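Favville Household Forum > Kitchen & Table > Sauces, oils and other sticky subjects

Thread: Decanting into clear containers — does anyone keep it up?

marmalade_montri
Jan 26, 2025
My sister-in-law Chutima has put everything in her kitchen into matching clear containers with white caps and now looks at my cupboard the way a vet looks at an old dog. I have started with two. One has the orangey-brown stuff in it, the other is more or less finished. They live on the table by a grey tray with raised edges. Before I buy 60 more, does anyone keep this going past April?

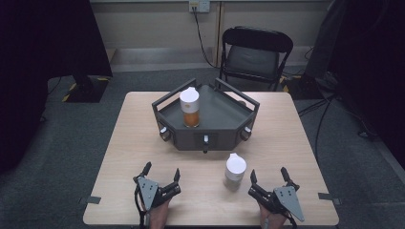 The filled one on the tray, the nearly finished one in front.

Opinions welcome, including rude ones.

anitha_g
I did the whole kitchen two years ago and I'm down to 3. You top up the oil, you top up the vinegar, then one evening you're tired and the shop bottle goes straight in the cupboard and that's the end of it.
Also, why is the tray that shape? It looks like it was designed for a very small stage play.

marmalade_montri
It has two handles at the back and I like it. It's staying.

Botinley_Bob
Put the nearly empty one on the tray as well, surely? The tray is there to catch drips.

waraporn.s
Disagree with Bob. Full ones on the tray, finished ones off it, and then you know what wants filling without picking anything up. I've run my shelf like that for years and have only once put fish sauce in a trifle.

Botinley_Bob
Once is quite a lot, Waraporn.

waraporn.s
It was a large trifle. People had seconds.

pongsak_k
Label them. I can't tell from here whether that's sauce, tea or something for the floor, and in six months neither will Montri. Masking tape and a pen, name and date, on the side and not on the cap. Caps get swapped, especially when they're all white.

anitha_g
Labels spoil the look, which is the only reason anyone does this.

pongsak_k
The look will be a comfort when you're pouring it on your chips.

marmalade_montri
Chutima doesn't label hers. She says she "just knows". I have eaten there and I'm not convinced.

Botinley_Bob
What about the greenish bit at the bottom of the second one? Are you topping up over that?

marmalade_montri
No, it's getting washed first. I'm untidy, I'm not a monster.

waraporn.s
Hot water, a spoonful of rice and a good shake, then leave it upside down overnight. Don't put the cap back on until it's bone dry or it'll smell like a tent.

anitha_g
Rice gets stuck. Bottle brush, 70p off the market.

waraporn.s
Mine has never got stuck.

pongsak_k
Start a rice thread, you two. Montri, buy four more, see how you feel at Easter, and get some tape.

marmalade_montri
Four it is. Tape under consideration.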